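Jukano starts home recordings to teach robot arms about bedding and soft cloth

14/02/2025

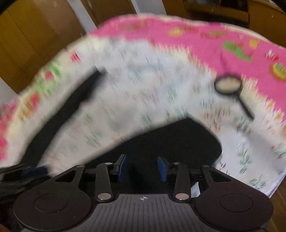
Folding is the part everybody asks for, and according to one of the collectors at Elness it is also the part where most of the early recordings had to be thrown away. People move too fast, the collector said, and a blanket that has been whipped across a bed teaches the system very little about where to take hold of it.

The remark came at an open afternoon held by Elness, the workshop running the Jukano project, which is gathering examples of ordinary household jobs done with a hand-held gripper. The examples will be used to train a control system for a two-fingered robot arm. Jukano began with hard objects such as cups, tins and cutlery. Since the start of February it has moved on to cloth.

The work is being done in 14 homes in Jonow and the villages to the north of the town. Each household is lent a gripper for a fortnight, along with a charger, a carry case and a printed list of jobs. Collectors are paid by the accepted recording. A recording is one job done from start to finish, and under the rules it can last no longer than 34 seconds.

The list for this round has 27 jobs on it. Most of them involve blankets, towels and pillowcases: pulling a blanket flat, lifting one corner, drawing it back from something it is covering, folding it in half. A few mix cloth with small objects, so that the system sees things lying on fabric as well as on a table. Collectors are asked to use whatever they have at home, and patterned bedding is welcome. The first batches had too much plain white in them, Elness said, and the system had trouble telling a fold from a shadow.

The gripper is worked by hand and has a camera fixed to it, which records the fingers and whatever is in front of them. There is no robot in the house. The movement of the tool and the opening of its fingers are worked out afterwards and matched to the video, and it is this pairing that the learning system is given.

Checking is done by Teshome, a small firm which has handled the labelling for Jukano from the beginning. Its staff watch each recording, mark the moment the fingers close on the cloth and the moment they let go, and write one line saying what was done. Recordings are turned down if the fingers are out of view, if the job is left unfinished or if a face or a letter with an address on it can be read.

Blur is a separate matter. Teshome does not turn down a recording for a few smeared pictures, as cloth is hard to move without them, but a recording that is blurred at the moment of gripping is sent back. The rule was changed at the end of the first week after collectors complained that it was too strict. Before that, blur at any point was enough to have a recording refused.

Elness has asked collectors to slow down at two points only, just before the fingers close and just after they open. For the rest of the job they may move at their normal pace. A system trained only on very slow movements tends to copy them, the workshop said, and the arm on its test bench was taking far too long to draw back a towel.

Collectors have also been asked to leave rooms as they are. Some had been clearing furniture and shutting away their belongings before starting, which made one home look much like another. Elness wants cupboards, floors and general household clutter in the recordings, provided nothing private is showing.

Several people at the open afternoon asked about the weight of the tool. It is comfortable for short jobs but tiring on the wrist when held out over a bed, and the workshop now advises stopping after 20 recordings in one sitting. A lighter handle is being tried out, though it will not be ready for this round.

There were questions too about what happens to the recordings. Elness said they are kept on its own machines in Jonow and on those of Teshome, and that a household can ask for any or all of its recordings to be removed up to the point when a training run begins. After that they can be left out of later runs but cannot be taken out of one already finished. One household has asked for an evening's work to be removed and this has been done.

The cloth round closes at the end of February. The arm at the workshop will then be tested on blankets it has not been shown, laid over boxes and cushions of different heights. Results will be posted on the Jukano notice page.

Households in Jonow that would like to take part in the next round, which will cover laundry and drying racks, can leave their details at the Elness front desk. Previous experience is not needed. Homes with stairs are particularly wanted, as are those with carpets, and anyone who took part in the hard objects round may apply again.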